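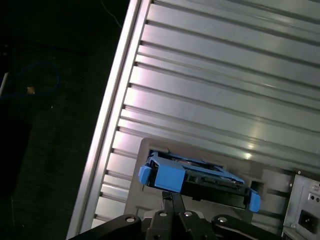 The Skidura site said through its shift lead that it would not sign for a second unit until someone explained what happens when a caddy jams at 3 in the morning. Eder's written answer, passed around before the meeting, was that the arm stops and sends an alert. The shift lead replied that an alert is what they get now, from the drives.

Drive swap service, review of the Eder offer
Minutes, Thursday, 2 p.m., Nornora meeting room

1. Last minutes
Accepted with one fix. The trial is on the Rareo bench, not in a live rack. The earlier wording suggested otherwise.

2. What is on offer
Eder proposes a robot arm with gripper, software and a monthly service plan. The arm takes out and puts back hard drives in their caddies. The quote is $1,118 a month per unit, with a minimum term of 18 months. Spare gripper fingers are extra and the quote gives no price for them. Operations asked why, and the account contact had no answer on the call.

3. Bench trial
The vendor's summary lists 210 swaps and five stops. Several present wanted to know what counted as a swap. If lining up and touching the caddy is logged the same as seating the drive and closing the latch, the number tells us very little. The summary does not say. It also leaves out how long each swap took, and whether a person reset the bench between runs.

Facilities pointed out that a chassis on a bench with nothing above or below it is the easy case. Our racks have cables in the way and doors that don't open fully. Eder says the arm "adapts to clutter." Minuted as a claim.

4. Cost
Finance could not make the savings sheet work. It assumes a technician does nothing but swap drives all shift - no site of ours is run like that. Sheet returned to Eder with questions.

5. Decisions
No order this quarter.
The bench trial may go on at Eder's expense, with our own staff keeping the log.
Raw logs for all five stops to be requested, along with the price of the fingers.
Skidura's question about jams stays open. An alert is not accepted as the full answer.

6. Other business
The Rareo bench key is missing again. Please check coat pockets.

Next meeting in January, same room.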